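Home Contents Chapters Exercises Index

Category: Robot Software / Perception

Reading time: 9 min

Chapter 4
From Wide Lens to Gripper Pose

Jirayu Thepsuriya

By now the logger from Chapter 3 should run. Frames in, timestamps in, nothing dropped. If it still drops frames, go back and fix that first. Everything in this chapter leans on it.

The job here: take a wide-angle picture from the wrist and work out two things. Where the camera is. How far apart the fingers are. Both come out of the same frame, both go wrong in different ways.

Start with the lens model. A pinhole model won't do. Straight edges come out bent, more so towards the rim, and a pose solver that expects straight lines will give you an answer anyway, a bad one. We use a four-term fisheye model throughout. Calibrate once per lens, save the file, load it at start-up. Do not paste the numbers into the code. The Toma exercises check for this.

Next, the mask. Pixels outside the image circle carry nothing. Pixels on the fingers move with the camera, so a feature tracker reads them as a world that never moves. Mask them out for camera pose, keep them for finger width. Two masks, two files, easy to swap by acident.

Then the markers. Each finger has a square one. Detect both, undistort the corners (corners only, not the whole image, it is much quicker), solve for each, take the distance between. If one marker is lost, hold the last width and set the flag.

The Litley set used in this chapter has 3,648 frames in 49 runs. Keep 39 runs for tuning and leave the rest alone until section 4.6.
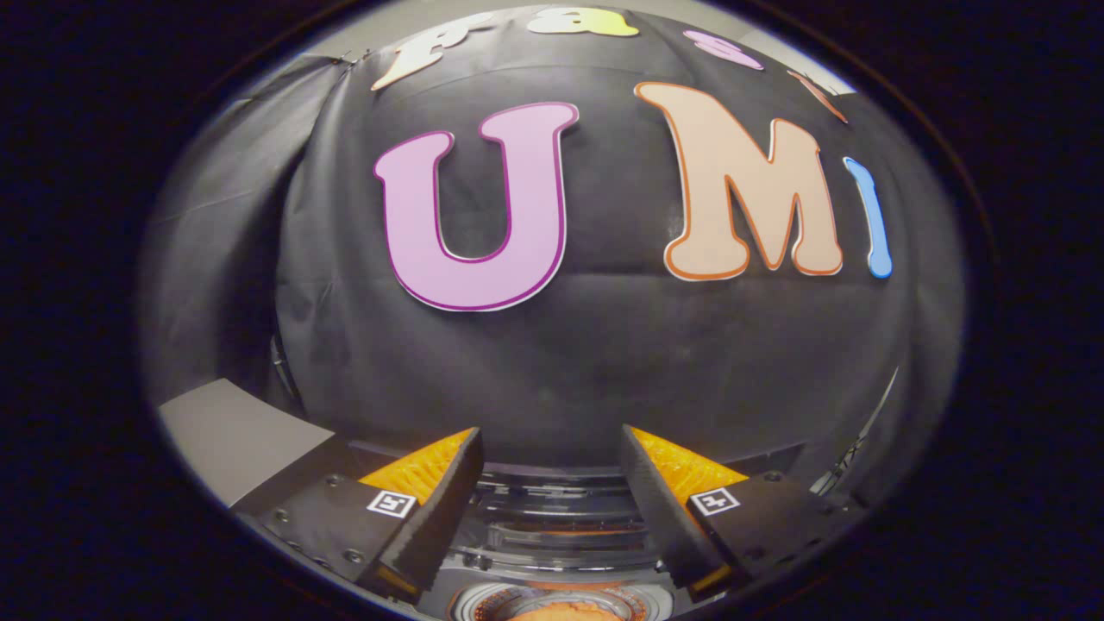 Fig. 4.1 Raw fisheye view, before undistortion. Fingers open, a square marker on each. Note the bend in the light grey surface, lower left.

Before reading on, sketch the finger mask for Fig. 4.1 by hand. Paper is fine. Then compare with the one that the Undano tool draws and write down where they differ, epecially near the rim.

4.1 The fisheye model

Let theta be the angle between the incoming ray and the optical axis.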